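FOR IMMEDIATE RELEASE

November

Plekley households invited to give up on the spare room, one small job at a time

Urnier, the home organising firm that has spent two years telling people to put things back where they found them, today launches The Short List, a printed housekeeping planner for people who have owned several housekeeping planners and finished none of them.

The planner goes on sale this month from the Urnier shop in Plekley and by post. It contains 329 household jobs, none of which should take longer than it takes to boil a kettle and forget about it. There are no blank pages for goals. There is no space to record gratitude. There is a ribbon, after a long internal argument.

The Short List grew out of Urnier's home visits, in which the firm's organisers sit at a customer's kitchen table and ask what has been bothering them. The answers are rarely grand. Customers do not lie awake over the state of the loft. They lie awake over the drawer that catches on the potato masher, the bulb that went in the spring, and the bag of other bags.

"People come to us wanting a system," said a spokesperson for Urnier. "We used to sell them one. It had coloured tabs and it was very handsome, and most of them kept it in the drawer with the potato masher. The new one has no tabs. It tells you to wipe the top of the fridge and then it leaves you alone."

Jobs are grouped by mood. The chapter headings include Standing Up Already, Waiting for Someone to Ring Back, Avoiding a Larger Job, and Guests in Twenty Minutes. The last of these is the shortest chapter in the book and consists mainly of doors to close. 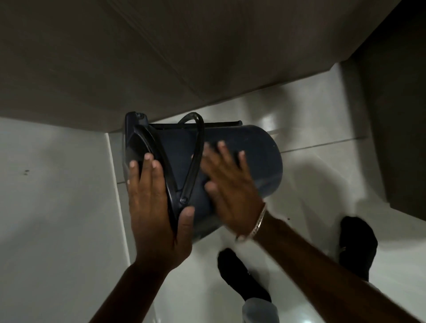
The firm is particularly proud of Avoiding a Larger Job, which testers took to with a speed that alarmed everyone. One household in Plekley completed the entire chapter in the week their tax return was due. Another descaled a kettle, relabelled the spice rack and found the missing half of a garlic press, all while a wardrobe lay in pieces on the landing. The wardrobe is understood to be still there.

The planner was tried out by nearly 600 households before going to print. Testers were asked to keep the draft somewhere visible, do whichever jobs they fancied and send back the copy with their remarks. Several came back with tea on them, and the design has been changed so that the cover can be wiped. Wiping the cover has been added as a job.

Remarks from testers were used freely in the final version. Urnier removed every exclamation mark following a complaint from a reader who said she felt shouted at while cleaning a grill pan. The word "simply" was taken out of all instructions involving fitted sheets. A job that read "sort out the cables" was struck off for being dishonest about its length, and has been replaced by "choose one cable and find out what it belongs to".

Each copy includes two pull-out sheets for the inside of a cupboard door. The first lists jobs that come round again, such as rinsing out the kitchen bin and checking the date on the mustard. The second is headed Not Your Problem This Month. Owners may write anything they like on it, and the firm will not ask to see it. 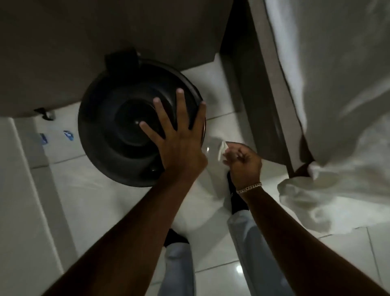 The launch also marks the start of Urnier's partnership with Hakim, the Plekley stationers, who have printed the planner on paper heavy enough to survive being used as a coaster. Hakim will stock it by the till, next to the pens, on the grounds that anyone buying a pen is already feeling hopeful. The shop will run a trade-in throughout November: bring in any unfinished planner, diary or habit tracker from any year, and take home The Short List at a reduced price. Surrendered planners will be recycled unread.

"We expect to see a lot of Januaries," the spokesperson added. "Beautifully filled in, the Januaries. Then a bit of February, then a shopping list."

Readers who prefer a screen will be able to use Jindunano, a plain companion website opening alongside the book. Jindunano shows one job at a time. Visitors can press Done or Not Today, and both buttons are the same size. It sends no reminders and keeps no streaks. An early version played a cheerful noise when a job was finished, and this was switched off at the request of the people who had to sit near it.

Urnier is also holding drop-in evenings at its Plekley shop, starting at 6.30pm, where customers can bring a household problem small enough to carry. Organisers will offer advice on stuck lids, lost keys and the sort of folding that looks easy in films. Larger items can be discussed but should be left at home. The firm asks that nobody bring a sofa this time.

Tea and biscuits will be provided. Washing up appears in the planner under Standing Up Already, and those attending are welcome to make a start on it.

Notes to editors

Urnier is a home organising firm based in Plekley. It offers home visits, a shop and a telephone line for customers who would like to describe a cupboard to someone.

The Short List is a softback with a wipeable cover and a ribbon. The ribbon is green.

Review copies are available on request from the Urnier press desk. The press desk is tidy at the time of writing, and requests received before lunch will be dealt with the same day.

ENDS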